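Fourteen jars and a bus timetable

I have been buying my dry goods loose since September and I now have opinions, so you're getting them whether you like it or not.

It started with the cupboard. I pulled out a bag of red lentils from the back, the bag split along the seam (they always go along the seam) and I spent a whole evening finding lentils in places lentils have no business being. Inside a trainer. In the toast rack. I still find the odd one when I move the bin. And while I was down there with the dustpan I came across three half-used bags of brown rice, two of which I'd bought in the last few months because I was sure we'd run out. So that was that. Jars it was going to be.

I bought 14 of them, second-hand mostly, from the charity shops along the high street in Prolthorpe. They don't match and I was a bit sniffy about that to begin with, but I've come round. The tall one with the clip lid is spaghetti, the squat ones are flours, and there's a lovely old sweet jar that holds far more porridge oats than any household needs. If you're hunting for your own, take a ruler to your shelf first. I didn't, and the sweet jar lives on top of the fridge.

Then you have to fill them, which is where the refill shop comes in. Mine is called Rafferty and it's a bus ride away, on the 5, which comes when it feels like it. It has big hoppers down one wall for rice and pasta and pulses, scoop bins for the flours, and a back shelf of spices where I lose all sense. You weigh your empty jar, write the number on the lid in wax pencil, fill up, weigh again, and the till takes off the jar. Simple! Except on my first visit I forgot to weigh the jars empty and had to tip a full load of chickpeas into a paper sack in front of a queue. I went pink to the ears.

My big spaghetti jar is 700 grams empty, by the way. I know that by heart now, which is the sort of thing that takes up the space in my head where French verbs used to be. The little spice ones I've never bothered learning.
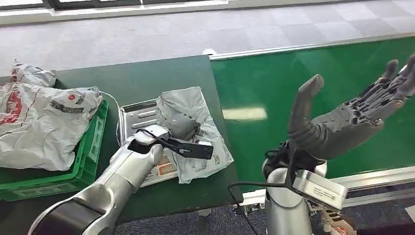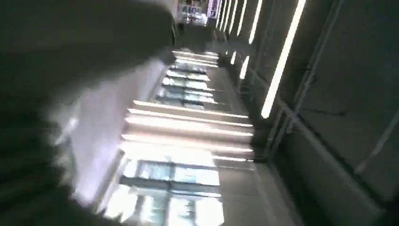
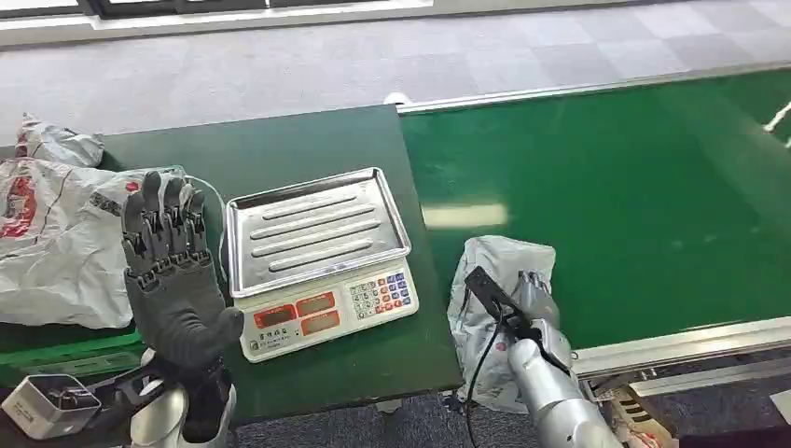
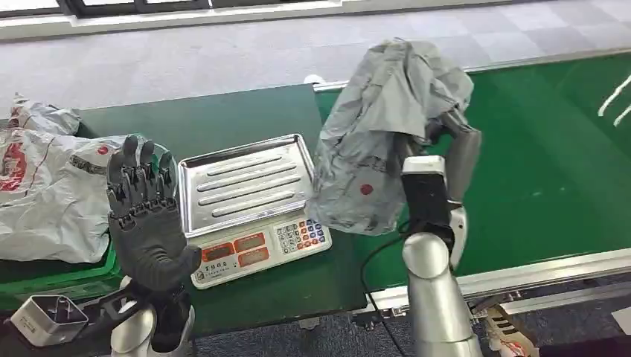
People keep asking me if it's cheaper, and the answer is that it depends what you eat. Spices, yes, by miles. I used to pay for a whole glass jar of cumin every time and now I take in the old one and fill it for the price of a bus fare. Oats are a touch cheaper. Pasta is dearer than the supermarket's own, no way round it, and the posh nuts are priced like jewellery wherever you go. I did keep receipts for a while, meaning to do a proper comparison with a spreadsheet and everything, and then I used the envelope they were in for a shopping list and left it on the bus.

What has changed is how much I throw away, and that's where the money is for me. I can see what I've got. If there's an inch of pearl barley left I'll put it in a soup instead of buying another bag and shoving it in front. I also buy silly little amounts of things, and the shop doesn't mind at all. I wanted to try a recipe with black sesame and I bought two spoonfuls. Two spoonfuls! I'd have had a packet of that going stale until I moved house.

A few things I'd pass on if you fancy having a go.

Start with what you eat every week. I got carried away and filled one of my nicest jars with buckwheat because it looked nice, and I don't like buckwheat. I've tried it as porridge, in a salad and in pancakes, and the pancakes were the least bad.

Label everything, including the things you think you'll recognise. Plain flour and self-raising look exactly the same and so do cornflour and icing sugar. I have made a gravy I won't describe.

Write the cooking time on as well. It's the one bit of the packet I miss. I've got a strip of masking tape on the back of each jar with the minutes and how much water, copied down from the shop's little cards, and it has saved me no end of looking things up with floury hands.

Wash and dry the jars properly between fills. I leave mine upside down on the rack overnight and then stand them up in a barely warm oven for a few minutes. If you top up on top of old flour you end up with a bottom layer of great age, and I had pantry moths once in my old flat and would not wish them on anyone. Bay leaves are supposed to keep them off. I put one in each flour jar and I have no idea whether it does a thing, but I like the smell.

And get a decent bag! Glass is heavy and my first tote gave up at the bus stop. I've got a Cero rucksack now with a flat bottom, and I wrap the jars in tea towels so they don't clink. On the upstairs deck you sound like a milk float otherwise.

My weekly bread has got better too, as a side effect. The shop has a stoneground wholemeal in one of the scoop bins that I'd never have tried, and I've been mixing it in with strong white. At the moment I'm on 315 grams of white to a big mugful of the wholemeal, plus a spoon of honey, and it's making a loaf with a proper crackly crust. It's a bit flat on one side but I blame my oven, which has a hot corner. I turn the tin halfway through and it still comes out lopsided. It toasts beautifully, though, and the lopsided end is just right for a boiled egg.

I've not managed everything. Tea bags still come in a box because we're fussy in this house and they've got to be the usual ones. Crisps are crisps. I tried the refill washing powder, the Wevumine one that comes out of the big tub by the door, and it's fine on towels but I found it left a bit of dust on dark things, so I've gone back to liquid and I take the bottle in for that instead. It takes about ten goes of the pump and your arm knows about it after.

Next on my list is vinegar, as they've just put in a little row of barrels with taps, and then I want to have a go at grinding my own peanut butter in the machine by the till. It makes a dreadful racket, and whoever's using it gets stared at by the whole shop, so I'm waiting for a quiet Thursday morning. I'll be taking the squat jar with the green lid, if I can think of somewhere else to put the buckwheat.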